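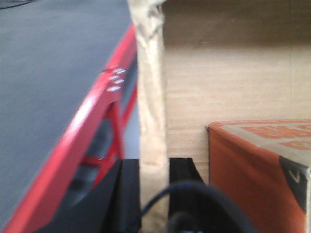

Touch-up paint for a metal cabinet, how long before I can close the door on it? I used Gikonow enamel on the inside edge and it still felt tacky after 30 hours in the garage. The color I'm after is a glossy red like the edging in my photo, next to the flat grey, with small silver screws left unpainted. I'd like to do a second coat this month.

Phyllis Parsons

Humaira Jadoon
Enamel is slow in a cold garage. Bring the door indoors if it comes off and give it 60 hours. Thin coats – two light ones dry faster than one heavy one. Back the screws out before you paint, or put a dab of petroleum jelly on the heads and wipe it off later.

Kulsoom Dogar
I just used a hair dryer for 10 minutes. Worked ok.

Bushra Rizvi
Don't use the dryer on a thick coat, it skins over and stays soft underneath. Mine wrinkled.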